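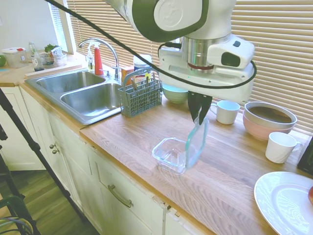 Page last changed: a Tuesday in January, late evening

So, the lid. I said in the last post that Ratel would be putting the kitchen away by the end of the month, and a few of you have been asking how that's going. Slowly! But we've moved off sponges and plastic cups and on to proper crockery and the glass box with the teal-rimmed lid, which has taken up more of my evenings than I'd like to admit to my sister.

For anyone new, Ratel is the arm. Yaneth named it after the honey badger because of how it behaved in its first week, when it went for everything on the worktop with the same grim determination. It used to be bolted to a bench at the shared workshop in Rekenholm, and I'd cycle over after work with a rucksack full of mugs. Then the bench got promised to somebody's lathe and I brought the whole lot home. The kitchen has the best light in the house and the only worktop I trust, so that was that.

The big job over the holidays was the fingers. The old pair were hard plastic and fine on anything chunky, but glass just slid. Wing-sze Kwok (hello, Wing-sze, I still have your calipers) suggested gluing on a thin skin of rubber and I did it badly twice before doing it well. The trick was roughing up the plastic first and then leaving it alone overnight, and I am not a person who leaves things alone overnight. The black ones on there now are the third go.

Next came the cable. I'd had it zip-tied tight along the arm, very smart, very tidy, and every time the wrist turned past a certain point it tugged and the whole position went off by a few millimetres. A few millimetres is nothing if you're picking up an apple. On a lid it's the difference between holding the rim and pinching fresh air. Édgar Alvarado came round, looked at it for all of 5 seconds and told me to give it slack. So now it goes over in a great big loop past the blinds and looks dreadful and the tugging has stopped. I owe him a dinner.

The lid itself is a funny problem. Getting hold of it is the bit I expected to be hard, and with the rubber on it's mostly all right. You come straight down, close on the edge, lift. But then you've got a flat thing dangling nearly upright, and the box wants it lying down. If the grip is dead centre it hangs one way and if it's slightly off it hangs another, and my code had been assuming it always hung the same. I've put in a pause after the lift now so it can stop swinging before anything else happens, and then the wrist rolls over slowly while it comes down. One side of the rim touches first, then the rest follows. When it goes well it's lovely to watch. When it doesn't, there's a noise that brings my mother in from the next room.

I ran 50 goes over the weekend with the box in the same spot each time. I'm calling it a success if the lid ends up sitting on the box, not clipped down, because I don't have anywhere near the force for the clipping and I'd rather not find out what happens if I try. Some 8 of them went wrong, nearly all in the afternoon. Maritza Tello reckons it's the sun coming round and bouncing off the glass, which would make sense, as clear glass is a misery to find at the best of times. I've been shutting the blinds a bit and will do the same run again after dark to see whether she's right.

Bowls next, I think. I've got them stacked up to the right of the mugs, the grey one inside the pink, and I want Ratel to lift out the top one without dragging the bottom one along for the ride. Mugs are easy by comparison as long as I know which way the handle's pointing, so I keep turning them different ways to catch it out. The dinner plate is staying where it is until I'm braver.

Still on the list: a proper mount for the tripod so I stop kicking the leg, a stop button I can reach from the sink, and a shorter start-up, which at the moment takes long enough to make tea and drink it. Yaneth also wants it to say something when it finishes. No.

If anyone has got lids to sit flat from a hanging grip without a second arm, please tell me how, comments are open. The new finger files will go up once I've redrawn them, the current ones have a hole in them I don't remember putting there.

Yesenia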